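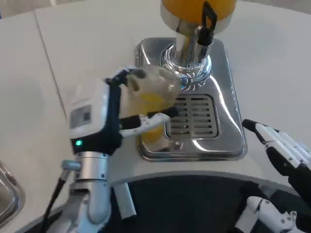 《巨獾》双碟收藏版
Mideo 发行 / 导演：Miłosz Gajewski

售价：352 元
状态：预售中，9月起按下单顺序发货
每个账号限购 2 套（我们也很好奇谁会用到这个上限）

影片简介

英格兰小镇 Plamley 一年里最大的新闻，通常是板球场又被人挖了几个洞。今年的洞能停进一辆校车。兽医罗娜被镇议会请去看现场，看完以后写了一份措辞谨慎的报告，建议暂停板球赛。镇议会读完报告，决定照常比赛。

后面的事看过怪兽片的人都能猜出七八成。镇外山坡上的 Prosorico 生物科技公司丢了一批饲料添加剂，公司发言人在电视上说添加剂对野生动物无害，说到一半，身后的仓库塌了。一只体型堪比双层巴士的獾从地里钻出来，先吃了草皮，再吃了记分牌，随后对教堂地下室产生了浓厚兴趣。罗娜在它还是幼崽的时候给它缝过针，它记得她。她倒是过了好一会儿才认出它来，这也不能怪她。

Miłosz Gajewski 拍这部片子之前，主要作品是几部关于火车晚点的纪录短片。他对等待的理解在本片前半段体现得相当充分：怪兽正式亮相之前，观众会看到三场镇议会会议、一次停车纠纷，还有一段关于排水管归谁维修的争论。喜欢的人说这叫铺垫。不喜欢的人请直接跳到第五章，菜单里有。

关于怪兽

獾的近景用了实物模型，远景用电脑特效，中景两样都用了一点，接缝处也看得出来。模型的毛是一撮一撮手工植上去的，植到后腿时经费见底，所以全片獾的后腿要么在土里，要么在雾里，要么在一辆翻倒的面包车后面。我们向导演求证过，他说这是构图上的选择。

它的叫声录得很讲究，低频部分在客厅里放大了听，楼下邻居会上来敲门。夜间观看可选评论音轨，导演说话的声音很轻，适合集体住宅。

关于修复

有读者来信问，一部并不算老的片子为什么需要修复。问得好。原始素材存放在制片公司的一间仓库里，隔壁是游泳池的设备间，其余的请自行想象。修复工作在 Nagano 完成，逐格清理了霉点、划痕和一段谁也解释不了的绿色条纹。绿色条纹清掉以后，大家才发现雾里其实有两位没来得及躲开的灯光师，经导演同意予以保留。

新的 4K 母版色彩比旧版 DVD 沉稳得多。旧版的夜戏一律偏紫，很多影迷为此写过解读文章，有一篇认为紫色象征小镇的集体愧疚。我们很抱歉，那是压片时的问题。文章写得还是很好。

碟片内容

碟一：正片，98 分钟，4K 超高清
碟二：正片（蓝光）及全部花絮

花絮
导演评论音轨
导演与剪辑师评论音轨（两人在第三章起了争执，之后剪辑师的话明显变少）
幕后纪录片《往下挖》
删减片段：第四场镇议会会议
另一版结局，獾的视角，无对白
Prosorico 公司形象宣传片，片中片完整版，比正片里任何一场戏都光鲜
预告片 4 条，其中一条把全部结局剪了进去，建议最后看

音轨与字幕
英语 DTS-HD MA 5.1
英语单声道评论音轨
简体中文、繁体中文、英语字幕

中文字幕为重新翻译。旧版把 badger 一路译成“水獭”，害得片中关于挖洞的台词统统不太通顺。方言部分我们斟酌了很久，最后让镇长说普通话，让农夫说得稍微不那么普通话。

包装

硬质外盒，内附双碟盒与一本小册子。小册子收有导演手记、分镜草图若干，以及一篇影评人写的长文，讨论本片与体制性拖延的关系，脚注比正文好看。外盒正面是重绘海报，獾的后腿终于画出来了。盒脊按收藏序列设计，和我们之前出的几部灾难片摆在一起能对齐。和更早的几部对不齐，那时候我们还没有想到会出这么多。

首批另送折叠地图一张，标出了 Plamley 镇上所有的洞。地图按比例绘制，但那个比例只有美工知道。

适合谁

看怪兽片时总替市政部门操心的人，会在这里找到同类。想看城市成片倒下的朋友请降低期望，全片一共塌了一座仓库、半间茶室和教堂的门廊，门廊塌得倒是很舍得花镜头。家里有小孩的，请注意片中有轻度惊吓场面、大量泥土，以及一位镇长长时间的脏话，字幕已尽量译得文雅。

片子的感情戏集中在兽医和獾之间，处理得克制，最后在河边那一场，我们店里审碟的同事反复倒回去看，说是检查压缩噪点。

购买须知

本品为预售商品，付款后、发货前可以全额取消。发货后如碟片无法读取，请附播放机型号联系客服，我们补寄。外盒在运输中出现轻微压角属于正常情况，出现严重压角请拍照，客服看了也会难过，然后给您换。

4K 碟需要超高清播放机，普通蓝光机放不了。每次预售我们都写这一条，每次发货以后都会收到同样的邮件。手上只有蓝光机的朋友请用碟二，正片一分钟不少，镇议会也一场不少。

区码：4K 碟全区，蓝光碟为 A 区。

5月9日更新：小册子第一稿把导演的姓拼错了，已重印。此前公开的内页样图作废，正确写法为 Gajewski，封面、盒脊和版权页都已核对。地图上原有一个洞标在了邻镇，也一并挪了回来。

买家常问

会不会出单碟版？
目前没有计划。花絮碟做得很辛苦，希望大家至少把它放进机器里一次。

续集《巨獾：返乡》会收录吗？
续集的版权在别处，导演也不是同一位。Gajewski 先生表示他没有看过，语气听上去是看过的。

可以单买地图吗？
不可以。已有买家表示想多要一张送给住在当地的亲戚，可小镇是虚构的，我们没有追问下去。

能和其他预售商品合并发货吗？
可以，下单时在备注里写“合并”，整单会等到最晚的一件到货后寄出。急着看獾的请分开下单。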